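Thirty Years of Other People's Heels: A Morning at Patrício Shoe Repair

The bell over the door at Patrício Shoe Repair is so loud that I jumped, and the man behind the counter laughed before he said good morning. He has been mending shoes on Flekthorpe Street in Urnitz since he was nineteen, and he still seems delighted that people bring them in. I had come with a list of questions and a pair of brown loafers. He took the loafers first.

"You walk on the outside of your left foot," he said, turning one over. "And you drive a lot. See how the back of the right heel is scuffed up here, above the rubber? That's the floor of your car." He was right on both counts!

I asked if he can always read a person that way. He said it's mostly the heels. Waiters wear the ball of the foot, from all the turning. Teachers wear the whole sole evenly, and he has a soft spot for them. "Nurses used to come in all the time with leather clogs, and I could tell you which side of the bed they worked from. Now it's more foam soles, and foam doesn't tell you much. It just gets flat."

He learned from the first owner, who gave the shop its name and stayed on at the back bench for years after selling it. The training was slow. For the whole first winter he was allowed to pull old heels off and sweep up the nails, and then in spring he got to glue. "I thought I'd be sewing in a week," he said. "I cried a little when he let me do a welt. Don't print that." Then he thought about it and told me to go ahead and print it.
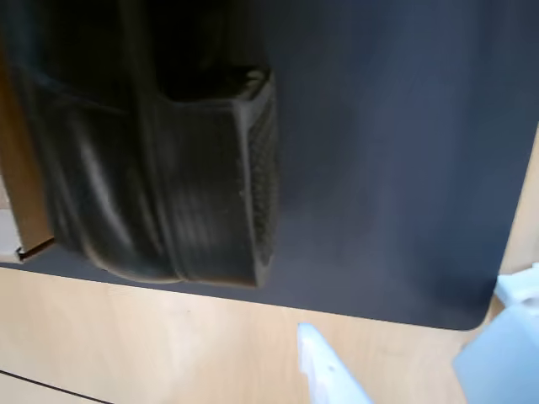

A welt, for those who don't know (I didn't), is the strip of leather that runs around the edge of a shoe and joins the top to the sole. When there is one, the sole can be cut away and a new one stitched on, and the upper never has to know anything happened. When there isn't, the sole is usually just glued, and it depends on the glue and on what's under it. He says he can often still help with those, and he's happy to try, but he'll tell you up front what he thinks of the odds.

"People come in embarrassed," he said. "They put the bag on the counter and say sorry, these are terrible. They're not terrible! They're worn. You liked them, so you wore them."

The tickets are still paper, with a stub that tears off. Mine was 3834. He showed me the oldest unclaimed one in the drawer, 2356, which belongs to a pair of green dancing shoes with a strap. He oils the buckles now and then and has no plans to give them away. I asked whether he had tried calling, and he said of course, the number rings at a bakery.

We moved to the back, where the finishing machine lives. It's a long green Govex with a row of brushes and sanding wheels on one shaft, and when he switched it on I could feel it in my teeth. He bought it used from a shop that was closing two towns over and had to take the door frame out to get it inside. He loves this machine. He patted it while he talked, and when I asked what he'd save in a fire he pointed at it and then said, well, not save, obviously, but he'd stand outside and feel awful.

Black dress shoes are the bulk of the work from September on, when the concert season starts and the wedding season hasn't quite let go. He gets the orchestra people, the choir people and a lot of fathers. The usual story is that the shoes have been in a closet for years and looked fine right up to the first dance.
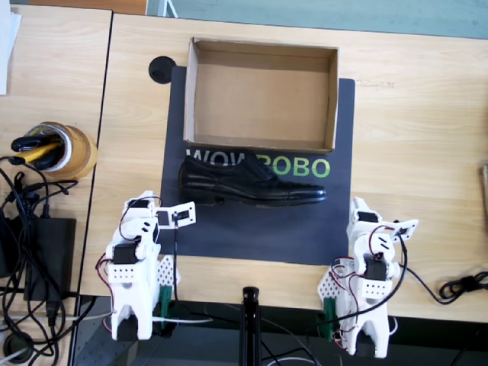 This page was last changed on Saturday, July 5, 2025.

"Old rubber gives up," he said. "It doesn't matter that you never wore them. Some of those soles go to crumbs just from sitting there. So my advice is take them out for a walk a month before the wedding. Go around the block. If something's going to fall off, let it fall off at home."

He has strong feelings about polish too. Most people use far too much, he says, and then they go at it with a brush as if the shoe had insulted them. He wants you to wipe the dust off first with a damp cloth and let the leather dry. After that comes a little cream on a rag, and then you go and have your coffee. Brush when you get back. The high shine on the toe is done with wax and a few drops of water, in tiny circles, and he thinks everyone should try it once just for the fun of watching it come up. He did a toe for me while we talked and kept losing his place in the conversation - he gets very quiet when it starts to turn glassy.

"Keep it off the part that bends," he added, holding the shoe up to the window. "Wax cracks there. And undo your laces! I can put a new heel on, but when the back of the shoe is crushed from people stamping their way in, that's a big job and it's never quite the same."

I wanted to know about shoe trees, having never owned any. He likes plain cedar ones, but he said crumpled newspaper does nicely for a wet pair, changed after the first hour, well away from the radiator. Drying shoes on a radiator is the one thing that makes him raise his voice. He has seen soles curl up like bacon.

Does he worry about the trade? Some. There were 3 repair shops in Urnitz when he started and his is the one that's left. But the Saturday line is longer than it was five years ago, and plenty of the people in it are young, with boots they bought secondhand and want to keep going. A college student now comes in after class to learn stitching. She's been allowed to glue already. "I'm softer than my teacher was," he said, "and she's better than I was."

My loafers were ready the following Thursday, with new heels and a patch inside the left one that I hadn't asked for and wasn't charged for. I wore them home. They make a lovely sound on the library steps, and I went up and down a second time to hear it.

Patrício Shoe Repair is at 101 Flekthorpe Street, Urnitz. Closed Mondays. Bring your ticket.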